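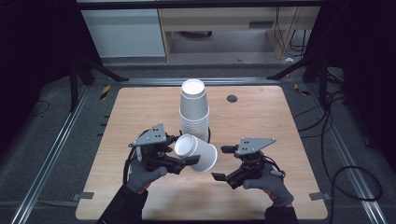
Our antenatal group was invited to the July open day at the Grasow milk bank, and nine of us went. I had expected a talk and a leaflet. We got both, and a walk round most of the building as well.

Glenys Bowen met us at the door at 11 and explained how a mother becomes a donor. There is a form about health and medicines, then a blood test, and after that they send out bottles and labels. She was firm about the labels. Every bottle needs the date it was expressed, and milk without one can't be used.

From there we went through to the processing side, which you look at through a window. The milk is thawed in a fridge overnight, pooled, tested and then heat treated. Gwilym Edwards runs that part. He told us most of his day goes on cleaning and paperwork, and he didn't seem to mind it.
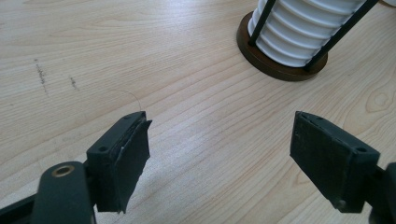
A light wood tabletop with a wavy grain.

Tea was at 2 in the Griffiths room. I sat with two mothers who had given milk last year. One had stopped after 11 weeks when she went back to work and was still a bit sorry about it. The other had filled her own freezer first and only then rung up — she said she wished she had asked sooner, as part of it was already too old to take.

We also heard about Jullari, the group of drivers who collect from people's homes. They
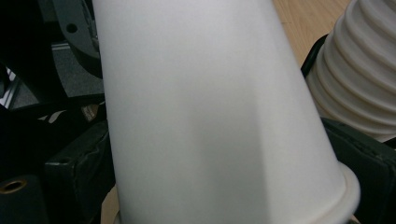

cover the whole county and will come in the evening if you ask. I live 9 miles out and was told that was no trouble.

Two of our group took forms home. I took one for my sister, who is due in the autumn. Parking is free but tight, so go early or use the bus stop opposite. The next visit isn't fixed yet, and Glenys is keeping a list of names at the front desk.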